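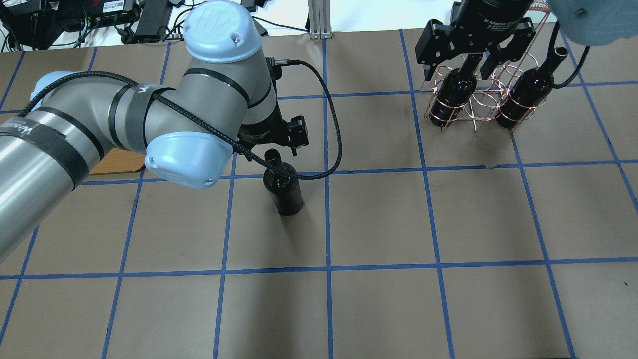

Dark bottle, brown paper, blue tape

Tatis Blog Planner (undated, spiral bound)

So this is the planner I kept mentioning and then going quiet about! It's finally in the shop, it's the second edition, and it's the only thing I've ever made that got me posting through a whole July, when I normally vanish until the weather cools down.

I've been blogging long enough to have tried all the apps. I had a spreadsheet with color coding. I had reminders on my phone that I swiped away while standing in line at the grocery store. What I kept going back to was a ratty notebook with post ideas in the front and angry notes about photo sizes in the back, and Tatis is basically that notebook after somebody gave it a bath. (The name is what my keyboard does when I try to type "status" quickly, and I got fond of it.)

What's inside

There are 70 post pages, one per post, and each one is a full spread when you lay it open. On the left you get the working title, the point of the post in one line, a big lined area for the draft outline, and a box for links you want to remember to add. On the right is the boring stuff, meaning tags, photo list, where you plan to share it, and a small space for what you'd change next time. I leave that last one blank half the time and that's fine.

Then there are 13 month overviews. They're undated, so if you skip a month you don't have to look at a guilty empty page with the month's name printed on top. The extra one is for whoever messes up the first one with a pen that leaks, which was me, twice.

At the back there's an idea bank with dotted pages, a list for series and regular features, and a log for replies and emails you owe people. The log was a late addition and I use it more than anything else in there.

Cover: stiff card, dark green or oatmeal
Paper: 80 gsm, off-white, lined and dotted
Binding: metal spiral, lies flat
Closure: elastic band
Extras: pocket inside the back cover, one sheet of plain tab stickers
Made in: Nondham, by a print shop I can walk to

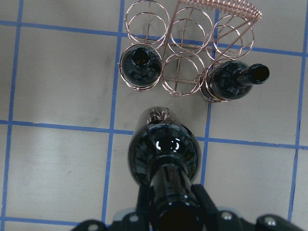 Can I start using it in the middle of the year?

Start whenever you want, all the pages are undated and you fill in the month yourself.

The paper thing

People ask me about the paper more than the layout, so okay, paper. 80 gsm is normal notebook weight. Ballpoint is great, pencil is great, gel pens need a second or two before you drag your hand over them. Fountain pens depend on your ink, and a wet one will show on the other side. I tested a heavier sheet for the first edition and the planner got so thick that I stopped carrying it around, and a planner that lives on a shelf doesn't get my posts written. If you only ever write at a desk you may wish I'd gone heavier, and I get that!

Markers and highlighters: go gently. The pale ones are okay.

How I use mine

I do one sit-down a month with the overview and something hot to drink. I pencil in the posts I think I can manage, then I cross one off right away, before I've even started, and I've never regretted it. After that I only look at the post pages. My long posts run to 4000 words when I get carried away (the haircare one, you know the one) and for those I use two spreads and clip them together.

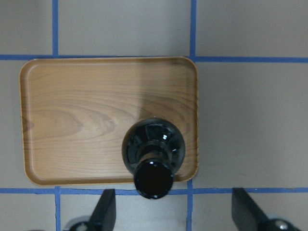

The short posts barely fill the left side, and I've started using the leftover lines for captions, so that when it's time to share the thing I'm not sitting there staring at a blinking cursor with my coat already on. I also write down the day I meant to publish next to the day I did. It's a little embarrassing to flip through but it cured me of promising things "by tomorrow" at the bottom of every post.

If you write on Brerosik, the tag box has the same order as their post editor, with category first and then tags. I did that because I'm on Brerosik myself and I was tired of jumping around. It works with any other blog, you just might fill it in backwards.

What changed from the first edition

The spiral is bigger, so pages turn without catching. The elastic is sewn in where it used to be glued (sorry again to everyone whose elastic popped off, I've replaced all the ones I heard about). The habit tracker is gone — I never used it and neither did anyone who wrote to me. And the lines are slightly farther apart, for those of us with big loopy handwriting.

This edition has been on sale since February 2025. The first one is sold out and I won't be reprinting it.
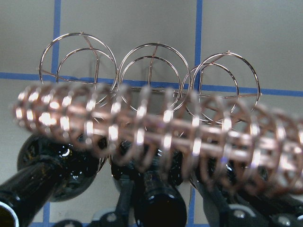

Ordering and shipping

Pick your cover color, add it to the cart, and put a note at checkout if it's a gift so I leave the receipt out. I pack everything myself in the evenings and hand it over to Tang, the courier here, usually a couple of days after you order. You'll get a tracking link by email.

If it shows up bent or the spiral is squashed, send me a photo through the contact page and I'll mail you another one. Unused planners can come back within a month, you just cover the postage.

Refill packs of post pages aren't a thing yet, the spiral makes it awkward. I'm looking into a ring version and I'll post on the blog when there's something to show.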